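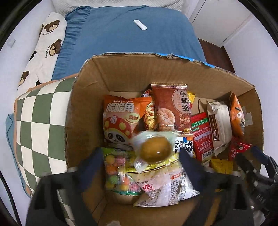 The zero that was not zero

I promised in November to write about why the snack task of Trududska was delayed, and I did not do it, first from lack of time and later from a little shame. The mistake was partly mine. I write it now in case another person is collecting with a hand-held gripper and has the same problem without knowing.

The task is easy to explain. There is a box with snacks, all kinds mixed, and the gripper must take one thing out of it without damage and put it beside the box. We record by hand, in ordinary rooms, and the arm at our workshop in Dabbas must learn from these recordings. I like this task. A bag of candies changes its shape when you touch it, a bag with air in it slides away from you, and an egg in vacuum plastic is slippery and does not forgive you if you press too much. With wooden blocks you can be wrong by several millimeters and still succeed. With snacks you can't.

When I joined, the project already had most of its recordings. The full set was 3,901, and I was responsible for the last part, together with Tamer Darwish. Karim Kanaan did the training and ran the arm.

The first sign came from Karim. He sent a short message in the evening: "Your robot is angry at eggs." I thought it was a joke. The next morning I went to the workshop and he showed me. The arm went down into the box correctly, it chose the egg correctly, it put the fingers on the two sides, and then it continued to close. The plastic opened at the seam and the brown liquid came out over the fingers and over everything else in the box. We stopped the arm with the red button. It was the second egg of that morning, and the smell of soy sauce stayed in the workshop until the evening.

I want to say something about safety here, although it was only an egg. The limit for the closing force was set high, because the earlier task used heavier things and no person had lowered it again. Karim had been putting the objects back in the box by hand between the attempts, with the arm powered. After we saw how strongly it closed on the egg, he did not do this anymore. Now we press the stop before any hand goes into the box, also when we are in a hurry, and the force limit is written on a paper on the wall next to the arm, with the initials of the person who changed it. I am sorry that we needed an egg to begin with this.

For two days we searched in the wrong place. Karim thought that the training was bad and started it again with other settings. Tamer thought that the finger pads of the arm were worn, and he replaced them. The new pads held better, so the arm destroyed a pastry bag too. I looked at the videos from my recordings, and in the videos everything was fine. My fingers touched the thing, lifted it, put it down. I watched them for a whole afternoon and felt quite proud of myself.

The videos could not show me the problem. Beside each video we save one number many times per second: how far the fingers are open. Our gripper is the older one from Fivier, and it does not measure this distance absolutely. When the recording program starts, it says "open the gripper fully," it waits a moment, and the position of the fingers at this moment becomes "fully open." All other values are calculated from it.

I finally put two curves on the screen, one from the early recordings and one from mine, both for the same kind of egg. The early curve went down and stopped at the width of an egg. My curve had the same shape, very nicely the same, but it stopped much lower. According to my numbers, I had lifted an egg that was thinner than a cookie.

So the arm was not angry. It did exactly what I had told it to do.

Next we had to find out how the start position became wrong. I will describe it exactly, because I think it can happen with other devices too. I have small hands, and the strap was always a little loose for me, so I had the habit to hold the trigger lightly, already before the program started. It felt safer. The fingers looked open to me, but they were not fully open. They were 20 millimeters too close together. The program accepted this position as "fully open" and did not complain. Then I worked normally and all my values were too small by the same amount. A person with bigger hands, like Tamer, does not need to hold the trigger, and his recordings were correct. This is also the reason we did not find it quickly: in every session with both of us, half of the data was good.

There was a value in the log that could have warned us. If the trigger is released completely after the start, the opening becomes larger than the maximum, which is impossible. The program Zendlow, which we use for checking the files, saw these impossible values and quietly cut them to the maximum. I understand why someone wrote it like this, a small noise at the end of the range is normal. But 20 millimeters is not noise. I would prefer a program that stops and is rude to me.

We counted the bad files. There were 358. For most of them we could repair the numbers, because in the raw log, before the cutting, you can still see the true maximum and move the whole curve. In 40 of them I never released the trigger fully, from the beginning to the end, so there was no true maximum to find, and I deleted them. I did those 40 again myself. It took a long day of taking snacks out of a box and putting them in again, and I have no wish for candy at the moment.

What we changed:

The start check now has two steps. You open fully, then you close fully with nothing between the fingers. If the distance between the two is not the known distance of the gripper, the recording does not start.

Zendlow does not cut values anymore in our copy. It marks the file in red and asks.

I have put an extra hole in the strap. Tamer made it with a hot nail, it is not beautiful but it holds.

At the beginning of each session we grip one block of known width and look at the number. I wanted this from the first week and did not say it, because I was new and I supposed that the others had a reason not to do it. When I told this to Karim he said that he had supposed the same when he was new.

The training with the repaired files finished last week. The arm now takes the egg and puts it down whole. It still has difficulty with the flat wrappers at the bottom, especially the shiny ones, and it sometimes takes two bags together when they lie close to each other. I don't know yet if this is from the data or from something else. Karim has an idea about the light in the workshop, which is different from the light in the rooms where we record, and we will try it with a lamp. If someone has worked with shiny packages and wants to write me what helped, I will be thankful. My address is on the page "Contact," and I answer slowly but I answer.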